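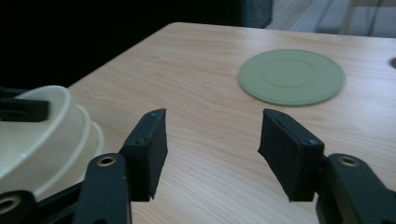 Comparing Finger Pads: Notes for the Second Bench Session

Course handout, Introduction to Grasping. Put together by Sigrun Hedlund, with the measuring sheets by Benedek Szekeres.

Welcome back, everyone. Last time we spent most of the afternoon on arms and controllers, and I know a few of you went home thinking that the hand at the end of the arm was a bit of an afterthought. This week I would like to change your minds, so we are putting the arms away for a while and working with the hand-held gripper, which you squeeze yourselves. It is a lovely way to learn, I think, as you feel in your own palm a good deal of what a motor would otherwise keep from you.

Please read these notes before you come, even if only over breakfast. The session is long but the bench time goes quickly, and every group that has struggled so far has struggled with the setting up and hardly ever with the gripping.

1. What we are comparing

There are three sets of finger pads this term. The first is the black padded set, with the matte, slightly fuzzy covering, and it is the one most of you will start with. The second is the Vasseur set, which is harder and smoother, with a shallow groove down the middle of the face. The third is the Donach set, thin and rather bendy, which Malte Teuber brought over from the Runitz workshop and which we would very much like to give back in one piece.

All three go on the same arms. Each pad is held by two small screws, one near the top and one further down, and you want the lower one snug before you tighten the upper one. If you do it the other way round the pad tends to settle at a slant of its own, and you will spend half the session wondering why your left finger is doing all the work.

A word about the slant that is meant to be there. With the gripper open, the padded blocks lean in towards each other a little. Please don't try to straighten them! The arms swing as they close, and the lean is there so that the faces come together more evenly by the time they reach the object. Zsófia Lakatos will show the closing movement slowly at the start, and it is worth crowding in to see it.

2. The objects

We keep to things you would find in a kitchen cupboard. For the first round you need a bowl with a ridged outer wall and a flat round coaster, and between them they cover more ground than you might expect.

The bowl is glossy and smooth, with stepped bands running round the outside. Pick it up by the wall, with one finger inside and one outside, and then try again with the fingers a little lower down. The bands give a hard pad something to catch on, but they also mean that it may only be touching along one or two narrow lines. A softer pad presses into the steps. Write down which grip you would trust if you had to carry the bowl across the room, and why, in your own words. We do read these.

The coaster is another matter altogether. It lies flat, it has a thin raised rim, and there is very little to get hold of. Most people begin by trying to pinch it across its width from above, and that is a perfectly sensible thing to try, so do try it. Then have a go at dragging it by the rim to the edge of the table and taking it from the side. Then, if you have the patience, try tipping up one edge with a single finger. The ragged top edge on a well-used padded block can make this harder than it is with the groove-faced set, but I have seen it done very neatly and I don't want to put you off.

3. How to run a trial

Put the object down at arm's length, well beyond the fingers, with the gripper fully open and nothing in it. Start every trial from that position. It feels fussy, and by the tenth go you will be tempted to creep closer, but the approach is part of what we are measuring.

Reach, close, lift, hold for 4 seconds, put down, open. Your partner calls the time and fills in the sheet. A grip counts as held if the object does not slip or turn in a way your partner can see. If the two of you disagree, write "disputed" and carry on, as we can talk about it afterwards and those are often the most interesting rows.

Do 12 trials for each pad on each object, then swap places with your partner before changing the pads. Hands differ a great deal, and a strong squeeze can hide a poor pad.

Keep the spare fingers somewhere you can see them. They are dark and slim and have a habit of going home in people's coat pockets.

4. What earlier groups found

The sheets from all the groups so far come to 1086 trials, which Margit Vörös has very kindly typed up, and they are in the course folder under the name Esis. On the bowl, the padded set held in nearly 88 per cent of trials, and the Vasseur set was close behind. On the coaster everything was a good deal worse, and the order changed, with the thin Donach fingers coming out ahead.

I would ask you not to look too closely at the folder until you have your own sheet in hand. It is very hard to be fair to a pad once you have been told it is a bad one. Do bear in mind, too, that earlier groups used the padded set first nearly every time, when they were fresh, and the bendy set last, when they wanted their tea. We are changing the order this time for that reason, and your sheet will tell you where to begin.

5. Looking after the gripper

Check the brass eyelets at the joints before you start. Open and close the empty gripper a few times and feel for any catching or wobble. If an arm feels loose, tell Malte and take another tool from the shelf; please don't tighten the joints yourselves.

Brush the padded faces lightly with the dry brush between objects. No water, no wipes, and no picking at the fuzz, however satisfying it may be.

6. To hand in

Your trial sheet, signed by both partners, and one page of writing on this question: if you could keep only one set of pads for a hand that had to clear a kitchen table, which would it be, and which object would you be sorriest to lose? Use your own numbers first and the Esis folder second. Sketches are very welcome, and so are complaints about the sheet, which Benedek is redrawing for next term.

Sheets and writing go in the tray outside my room by May 11, 2026.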